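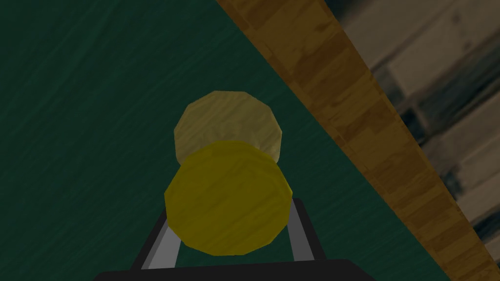 The trouble with a practice kit that only exists on a screen

The Tadovico starter licence costs 1153 a year for a small workshop, and for that you get a simulated robot arm, a simulated two-finger gripper, a set of tabletop tasks and a great many messages about how quickly you will be ready for the real thing. I have had it since December. I am not ready for the real thing, and I doubt that the people selling it to me are either.

I should say where I stand. I write about small-scale automation for readers who run packing benches and repair shops, and most of what crosses my desk is promised to "pay for itself". Very little of it comes with the sums attached. Tadovico's pitch is better than most. You practise picking and stacking in software, where a mistake costs nothing, then move what you have learned onto an arm from a partner such as Mondstead. It sounds sensible. I would like it to be true, as I have watched what happens when a new operator learns on live equipment with a full tray of parts.

The task I kept going back to is the one with the round pieces on the green table. A yellow one sits between the fingers, a tan one lies just beyond it, and a wooden edge runs down the side of the cloth or paint or whatever the green is meant to be. It is the sort of job you would give a trainee on the first morning. The view comes from the wrist of the arm, looking past the fingers, and it takes some getting used to. You lose sight of exactly the thing you most want to see, the point where the fingertips meet the piece. On a real bench you would lean over and look. In the software you go to another view, if the task has one, or you guess.

The brochure calls the pieces "everyday objects". They are discs with flat sides where the curve should be. I don't mind plain graphics, and a trainer doesn't have to look like a film. But the shape matters to the grip. A flat-sided disc can settle against a finger pad in a way that a properly round one won't, and I can't find a word in the manual to say whether the part that does the sums uses the shape I can see or a smoother one hidden behind it. I wrote to ask. The reply told me the simulation was "highly faithful" and offered me a discount on the next tier.

Then there is weight. You can set the weight of a piece, and you can set how slippery it is. Both are sliders, and both arrive already set to something kind. Out of the box, I could knock a disc with the side of a finger and it would shuffle along and wait for me. I moved the slip slider to where I thought a glazed plate might be and the same task became a misery, which I found far more useful. Why is that not the starting point? A cynic would say that a trial user who drops everything doesn't renew.

The company's own case for the kit rests on a trial with 114 users, who are said to have improved after 30 sessions. Improved at what? As far as I can tell from the summary, they improved at the simulated tasks. I have no doubt of it. I improved too. If you play the same board of a game for a month you will get better at that board. What a buyer wants to know is whether those people then did better with a real arm than others who had spent the same hours on one, and on that the summary is silent.

Rashidi, which sells a rival package, at least prints a page on what its software can't do. It is a dull page and somebody in sales must hate it. Soft packaging is poor, cables are worse, and anything sticky is left out. I trust that product more for having read it, though I like using it less. Its menus are slow and the camera swings about when you touch the wheel. Still, I know what I would be paying for.

To be fair to Tadovico, some of it is good. It starts quickly on an old laptop. You can reset a task with one key. The arm stops when you tell it to, and the record of each attempt can be saved and gone over later with a colleague, which is worth having in a shop where two people share one job. If it were sold as a way to get used to the controls I would have few complaints, beyond the price. It is sold as something else.

And the price is a complaint. The licence covers 2 seats. A third person, even one who only wants to watch the saved attempts, needs a further licence. The backdrops and most of the extra tasks belong to a separate pack, and you can spend a fair while in the shop pages before finding out which is which. I asked whether a school would pay the same as a factory and was told that terms were "flexible", a word I have learned to read as "more than you hoped".
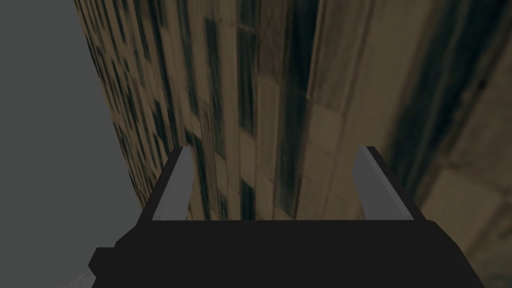

What the scenery is for

Somebody has put effort into the surroundings. Look up past the open fingers and there is a great stone building with row upon row of dark windows, and a flat grey sky beside it. I can see an argument for this sort of thing. If you are training software to recognise objects, a change of background stops it leaning on the same bare wall each time. That is a real use and I won't sneer at it. But the starter licence is sold to people, and a person learning to close a gripper on a disc gains nothing from the stonework. I would swap every window for a decent note on how friction is worked out.

It also tells you something about who the kit was first built for. My guess is researchers, with the workshop version added afterwards when somebody noticed that small firms have money as well. The menus bear this out. Half of the options are of no interest to a person running a bench, and the one I wanted most, a plain list of failed grips and why they failed, has to be pieced together from the saved record.

Farkitberg, a parts supplier that resells the licence with its own grippers, has written a short guide that fills some of the gaps. It is clearer than the official manual and it is free. It suggests starting each task with the kind settings and making them harsher bit by bit until you fail as often as you succeed. I have followed that for a few weeks and would recommend it to anyone who has already paid.

To anyone who hasn't, I would say ask for the trial results on a real arm, in writing, before you sign. Ask what happens to your saved records when the licence lapses. And ask to have the slip slider moved before the salesperson starts the demonstration. I did, on a second call this winter, and the demonstration was put off to another date. I am still waiting for it.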